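Cubos de letras en madera: ¿enseñan algo o solo decoran?
Informe de proyecto, asignatura de Diseño de Producto Infantil

1. Punto de partida

El encargo era evaluar un juguete clásico, el cubo de madera con letras, y decidir si merecía un rediseño. El grupo eligió el juego Mirani porque su ficha promete «aprendizaje integral del alfabeto, los números y el entorno». La frase nos pareció excesiva desde el primer día. Una cara con una letra no enseña a leer, y un dibujo pequeño al lado tampoco.

Como comparación teníamos el juego Flodik, de caras lisas y un solo símbolo por cubo. Costó 285 pesos, y no hemos encontrado en él nada que justifique la diferencia con el otro.

2. Material sobre la mesa

Trabajamos siempre sobre la misma mesa de madera, con los cubos esparcidos y sin ordenar por tipo. Queríamos ver qué llama la atención cuando las piezas caen de cualquier manera, que es como acaban en una casa. La mayoría son de tono crema o blanquecino, con letras, números y dibujitos impresos; varios llevan alguna cara azul o verde azulada. El 7, en blanco, y el 4, los dos sobre cara verde azulada, se distinguen mucho antes que los dibujos.

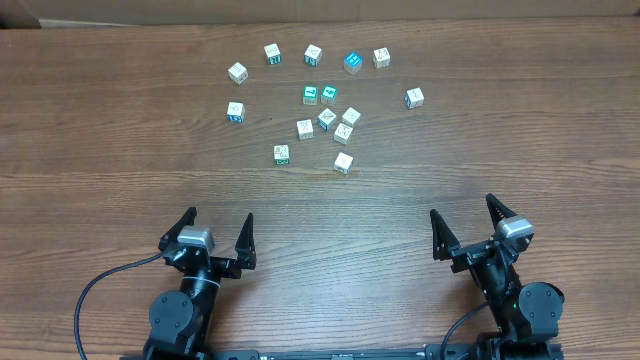 3. Procedimiento

Hicimos 4 sesiones de 60 minutos cada una. En todas se pedía lo mismo: separar un montón pequeño del resto y anotar con qué criterio se había elegido. La guía del curso proponía clasificar por letra, número o dibujo. Duramos poco con esa regla, pues un mismo cubo puede entrar en las tres categorías según la cara que quede arriba, y discutíamos más sobre la regla que sobre el juguete.

Al final agrupamos por posición: un arco abierto con las piezas pendientes y, más abajo, un grupito aparte. Es un criterio pobre, lo admitimos, pero al menos se puede repetir. También dejó claro otra cosa. En el arco, el ojo se va al cubo azul intenso, y los de color crema se confunden entre sí aunque tengan símbolos distintos.
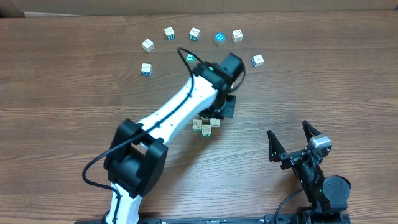 4. Resultados

Las notas de las sesiones apuntan a que el color pesa más que el signo. Decimos «apuntan» a propósito: con tan pocas sesiones no se demuestra nada, y quien anotaba era también quien había elegido los cubos. El informe Cledberg que se nos dio como lectura llega a conclusiones mucho más firmes con un método parecido al nuestro. No las compartimos.

Hubo 2 problemas que aparecieron en todas las sesiones. El primero, los dibujos de línea fina, que de lejos se quedan en una mancha. El segundo, la orientación.

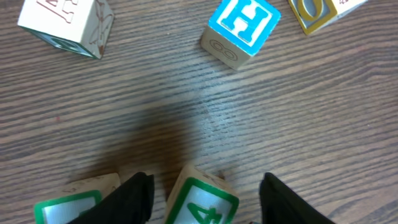
La orientación es, a nuestro juicio, el defecto serio del diseño, y la ficha del producto ni la menciona. Un cubo no tiene arriba ni abajo, así que cualquier signo puede quedar girado. La H celeste aguanta bien el giro, con su relieve y su borde del mismo color. En la cara de al lado, en cambio, hay un 8 grabado en madera natural que, visto de costado, casi pasa por el símbolo de infinito. La letra amarilla con marco mostaza es peor caso todavía -- en el grupo no nos pusimos de acuerdo sobre si es una O o una C. Si unos estudiantes dudan, cuesta creer que un niño de preescolar vaya a sacar de ahí una lección.

5. Propuesta

El prototipo, al que llamamos Isby, cambia poca cosa:
Una marca en el borde inferior de cada cara con letra o número.
Los números, siempre impresos sobre fondo de color.
Dibujos con trazo más grueso, y menos dibujos.

No proponemos aplicación, ni tarjetas, ni fichas de actividades. Otros grupos las han incluido y nos parece que tapan el problema.

6. Limitaciones

No hubo niños en las pruebas. Sin ellos, lo de la marca inferior es una suposición razonable y poco más -- puede que la ignoren por completo. Tampoco medimos el desgaste de la impresión. Queda pendiente repetir las sesiones con alguien ajeno al grupo tomando las notas, y hacerlo antes de fabricar la segunda versión del prototipo.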